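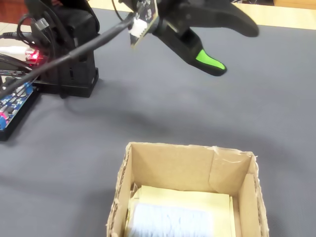 Open cardboard box at the packing table.

Community Help > Packing and Mailing > Boxes

Which box should be used for small, hard items?

Our office at Histham sends small, hard items to the Workneh branch. An open cardboard box is kept on a gray table and filled one piece at a time. Staff disagree on whether the bottom should be padded before packing begins. Guidance would be appreciated. 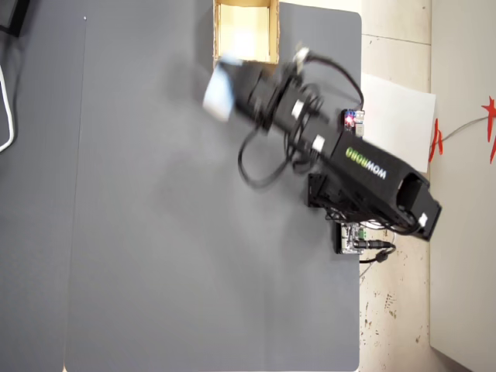 Caltach advises padding the bottom first – crumpled paper, 3 inches deep, is sufficient for most small goods. Heavier pieces should be placed before lighter ones. The flaps should remain open until the packing list has been checked.

A table with a smooth top is suitable for this work. It should be wiped down before each new box is started.

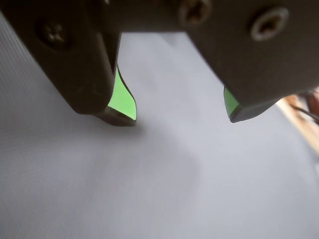 Drilon disagrees in part. Paper settles during shipping, and 3 inches is too much in a shallow box. A folded sheet of cardboard takes less room. Tape the bottom seam twice.

Filed under: boxes, padding, small goods

Contact the Help Desk | Back to top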